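Catalina Leiva
September 2024

1/ Another "hottest summer ever" headline for Toledo, and another thread from me that will annoy everybody. I believe the planet is warming. I'm asking a smaller question: what is the number in this particular headline made of?

2/ The claim came out of a firm called Manavell, which sells a heat-risk score to landlords and insurers. They say the city had 26 days over 91 degrees this summer. The local stories repeat it word for word. Not one of them says where the thermometer was.

3/ I asked. The answer was "a blended surface product." OK. Blended from what? A second email told me it uses a network of home weather stations run by Dredora, plus satellite data, plus "proprietary adjustment."

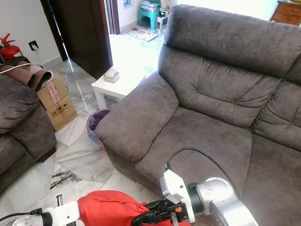 4/ Home stations can be great. They can also be screwed to a south-facing wall over a blacktop driveway. Mine read hot for two years until I moved it onto a pole in the grass, and then my "heat wave days" dropped to 18 in a summer that felt the same as the others.

5/ So how many of the Dredora units in the blend are sited properly? Manavell says bad ones get filtered out. How? "Automatically." I would love to see the filter. I would settle for a list of what got thrown away.

6/ Before the replies fill up: no, this doesn't mean the summer was cool. It was miserable. My tomatoes quit setting fruit and my upstairs was awful. A miserable summer and a badly sourced number can both be real. 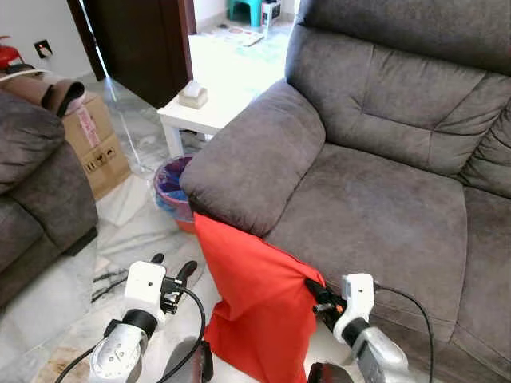
7/ What bugs me more is the comparison. "Hottest ever" in their report means hottest since their own data starts, and it covers 14 summers. That's on the last page, under the chart. I've got boots older than that.

8/ Fourteen summers will tell you something. It won't tell you "ever." If you want ever, or close to it, go to a long-running station with one location, or at least with the moves written down. Those records exist and they're free. They just don't come with a landlord score attached.

9/ A guy who posts as Elance says I'm nitpicking and the trend is what matters. Fine, then print the trend. A trend with its error bars would be a better story than a day count out to the exact day from a box they won't open.

Stuff I'd want answered before I share one of these again 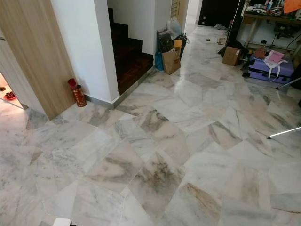 - Which stations, and did any of them move?

- What's the first year in the record, and is it in the headline or in the footnote?

- Was the raw reading changed, by how much, and can I see both versions?

- Does whoever put out the number sell something that costs more when the number goes up?

10/ I wrote to Manavell again last night with those four. They told me in January that a methods paper was "nearly ready," so I'm not holding my breath. If it shows up I'll read the whole thing and post what I find, including if I'm wrong.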